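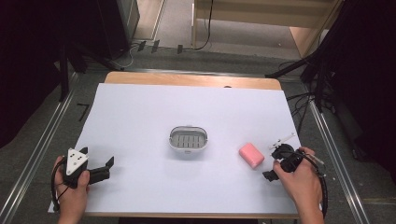 *My soap dish with the grey ribs, and the pink bar beside it.*

**Bar soap going to mush: what do you do?**

**mariann_b**
Hello all. Since we moved to Ulley, the bar in our shower becomes soft after a few days. The dish has slots, but the water stays in the bottom. At my mother's house one bar lasted the whole May holiday with four people using it. Is it the water, the soap, or me?
Mariann Borbély

**prirkell_pete**
It's the water. Soft water makes everything slimy. I had the same trouble when I lived near Prirkell and it stopped when I moved.

**SenyoA**
I don't agree with Pete. Soft water makes more lather, so you use less soap. The mush comes from the bar sitting wet between showers. How far is the dish from the spray?

**mariann_b**
Perhaps 5 cm from where the water falls, so not far. My husband says I should buy liquid and stop to complain.

**stumer77**
Your husband is right. One 870 mL refill does us for ages, and there's no scum on the tiles.

**SenyoA**
And it costs more, and you pump out double what you need. I cut each 100 g bar in 2, leave the halves in the linen cupboard for a month, and use one at a time. A dried bar is much harder.

**prirkell_pete**
The drying thing is a myth for supermarket soap. It is already milled and dry. It works for handmade only.

**SenyoA**
I have done it with the cheap ones for years, Pete. Try before you say myth.

**mariann_b**
Please don't fight about soap :) I moved the dish to the windowsill and put one half bar in the cupboard. What colour it has after a month doesn't matter to me, only if it stays hard. Does the smell go into the towels?

**SenyoA**
A little, yes. I like it. Wrap it in paper if you don't.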